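Urkska Peel-and-Paste Wallpaper, Violet Cluster

Cream ground, thin stripe, purple flowers. Our best seller for small rooms and alcoves. Made in Getville by Skama. Paste goes on the wall, paper goes on dry, no soaking.
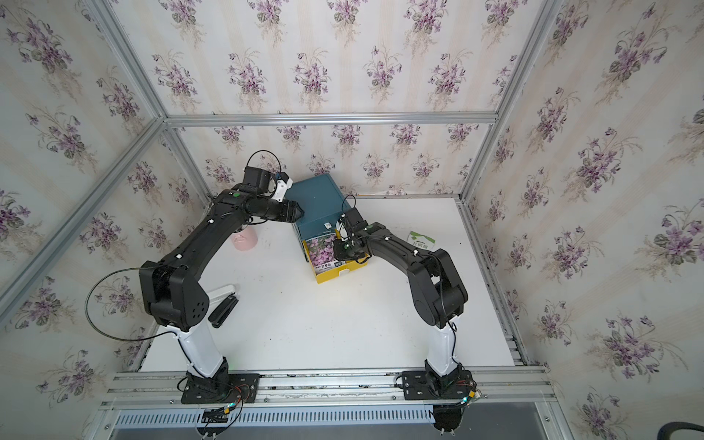 Order every roll at once. Batch numbers change and the cream shifts a little between runs. If you come up short, email Zdenka Mujić with your batch number and she'll look for a match, but no promises.

We use cookies to remember your basket. Accept / Manage settings

Corners: don't wrap a full width around. Cut it, leave a small overlap, match the pattern at eye level and let the bottom drift. Plumb line first, alot of walls aren't straight. Habte ready-mix paste works fine, so does most others.

Wipe with a damp cloth only. No bleach, no scrubbing pads. Not for showers or behind a stove.
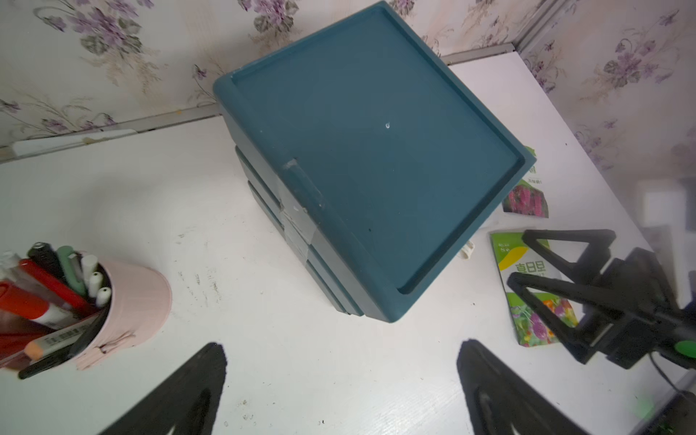 Shipping and returns

Item no. 1343. Free shipping on orders over $200. Unopened rolls back within the month, opened ones we cant take. Next run due November.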